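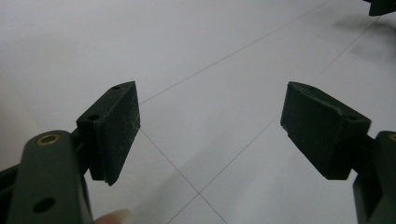 The District Court at Arkby published its annual return in April, and I have now had the opportunity to read it in full. It runs to a good many pages, most of them tables, and it received almost no attention in the local press. I set out below some observations on the part of it that deals with the enforcement of fines, a subject on which I have written here before and on which readers continue to send me letters.

The return records 3,922 fines imposed for minor offences in the year under review. Of these, 1,216 remained unpaid at the close of the year. The court describes the second figure as "outstanding", a word that covers a wide range of circumstances. It includes people who were given further time to pay, people who have moved and could not be traced, people whose cases are under appeal, and people who have simply declined to pay. The tables do not separate these groups. A reader who wishes to know how many residents of the district are in deliberate default will not find the answer in the document.

The omission matters a good deal in practice. Under the present rules, a fine that has been outstanding for 4 months may be referred for a warrant without a further hearing. The clerk prepares a list, the list is placed before a magistrate, and the warrants are signed together. I have no reason to believe that any magistrate signs carelessly. The procedure does, however, leave very little room for the court to learn that a person has been in hospital, or has changed address, or never received the original notice.

The case of Kocabaş, decided at Arkby last year and mentioned in a footnote to the return, is instructive. The defendant had been fined for trading from a stall without a permit. The notice was sent to the premises of a former employer, Ikevance, where he had not worked for some time. He learned of the fine when he was detained on the warrant, and he spent two nights in custody before the matter came before the court. The warrant was set aside and the fine was reduced. The judgment is short, and it expresses regret. It makes no order as to the procedure, and the procedure remains as it was.
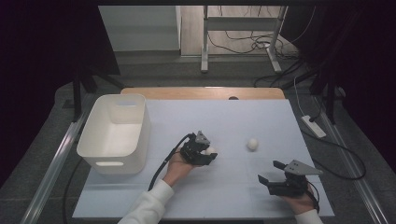

Sibel Kahraman, who represented the defendant, wrote to the court afterwards with two proposals. The first was that every notice should be sent a second time, by recorded post, before a case is placed on the list. The second was that the list should state against each name whether the court holds any proof of delivery. The reply she received thanked her for her interest and noted that both points would be borne in mind when the rules were next revised. She has kindly allowed me to read the correspondence. I do not reproduce it, as it refers to other persons whose cases are not concluded.

Objections to the first proposal have been made on grounds of cost. Recorded post is more expensive than ordinary post, and the court's budget is under pressure. It should be said in answer that detention is also paid for from public funds, and that a hearing to set aside a warrant occupies a magistrate, a clerk and at least one lawyer. The return gives no figure for the number of warrants set aside, so the comparison cannot be made with any confidence. I would ask the court to include that figure next year.

The second proposal would cost very little. The registry already keeps a record of returned envelopes, and I understand that the record is consulted when a defendant complains. Consulting it before the warrant is signed would require a column on a form.

A reader in Brasa has asked whether the same practice is followed there. The rules are the same throughout the region, but the court at Brasa holds a short hearing in any case where the defendant has not replied to the first notice. This is a local custom and has no basis in the written rules. It could be withdrawn at any time. It does appear to be valued by those who practise there, and I have not heard it criticised for delay.

Written comments on the enforcement rules may be submitted to the registry at Arkby until the end of June 2020. They should be signed and should give a postal address. The registry has confirmed to me that comments from persons who are not lawyers will be considered on the same footing as any others, and that a list of those who have responded will be open to inspection.

I intend to submit a comment of my own, confined to the two proposals described above and to the missing figures in the return. It will be placed on this page once the registry has acknowledged it.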